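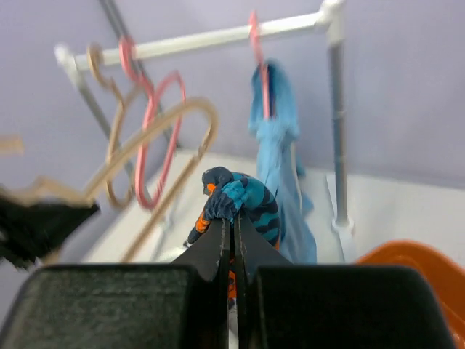
July | Posted by Lộc Sầm, Girkine Homes

Last updated 4:15 p.m.

I've been itching to share this one! Girkine Homes is opening the doors at Nakus Court, our new block of rental apartments on Serner Street, and I've been given the fun job of telling you all about it.

We have one- and two-bedroom places, the smallest at 700 square feet and the biggest right at 1,000. Every one of them has a balcony (mine would be full of tomatoes by now) and its own storage locker down in the basement. 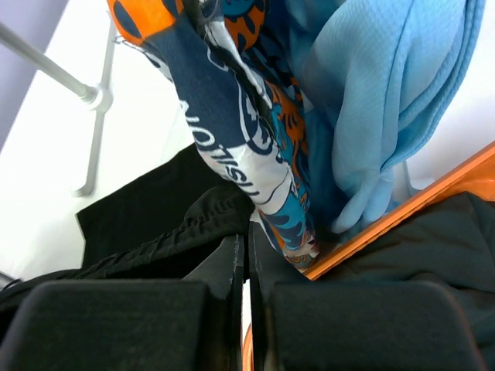 What's in the building

There are 70 apartments over five floors, with two elevators, a bike room and a shared roof deck that faces the river. The ground floor goes to Lương, a bakery I already visit far too often, and they open at 6:30 a.m. for the early crowd.

Closets got a lot of our attention, too. Renters at our last building kept asking for more hanging space, so the main bedrooms here have a double-width closet
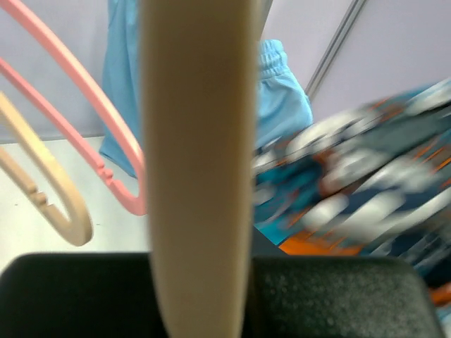 and the hall has a second one for coats. Parking is extra, and the garage is shared with the building next door. Tours run all month, so stop by the leasing office or call and ask for me, extension 385!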